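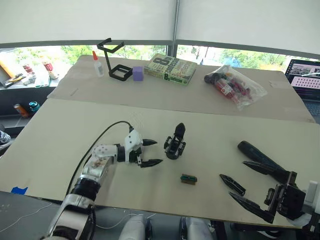

Put a big board down first

Of all the workshop habits I've picked up, this one has made me happiest! Before any fiddly job, lay a broad, pale board across the bench and work on top of that. Small dark parts show up beautifully against light beige, and a little component the size of a matchbox is far harder to lose. A sheet of thin wood is lovely, but thick cardboard from a delivery box does very well too (mine cost me nothing and lasted from March until the autumn).

Keep the middle clear

Stand taller pieces upright where you can see them, lay flat ones flat, and leave plenty of bare board between them. I used to heap everything together and then spend half the evening hunting for one bracket – never again.

Lift cables up and over

A cable dragging across the board will sweep your screws on to the floor. Loop it up and let it arch over the work, with enough slack that nothing tugs.

Write on the board

Pencil a ring round each screw as it comes out and label it. Rukhsana Janjua put me on to this and I love it, especially for jobs that get left overnight.

Swap it when it's tired

Once cardboard goes soft or furry, flip it over. When both sides are done, cut it up for glue spreaders and paint-tin mats.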